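The Long Reign of Beige

Dec 22, 2019

When Hamish Moncrieff bought his house in Purkley, the kitchen was orange. It had been orange since 1962, and by all accounts the previous owners were happy people. He painted it beige before the sofa arrived.

He is in good company. Beige is the color we choose when we are thinking about the next owner, a stranger who apparently can't cope with green. The paint firm Mavromatis lists 571 shades in its current catalog, and a good stretch of them could be swapped in the night without anyone waking up. I have held Oat Whisper next to Quiet Biscuit and felt my own pulse slow.
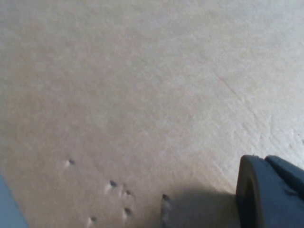 Pale beige, with a few dark spots for excitement.

The trouble started, Moncrieff thinks, in 2000, when everyone he knew began selling houses to everyone else. Color became a risk. A red hallway could scare off a buyer — so could a blue bathroom, or a carpet with opinions.

He lasted until April. Then he drove to the hardware store, meaning to buy light bulbs, and came home with 2 cans of a shade called Zimia, a loud yellow that his sister compares to a school bus. The kitchen took him a weekend. He hasn't told his real estate agent, and he is already looking at the hallway.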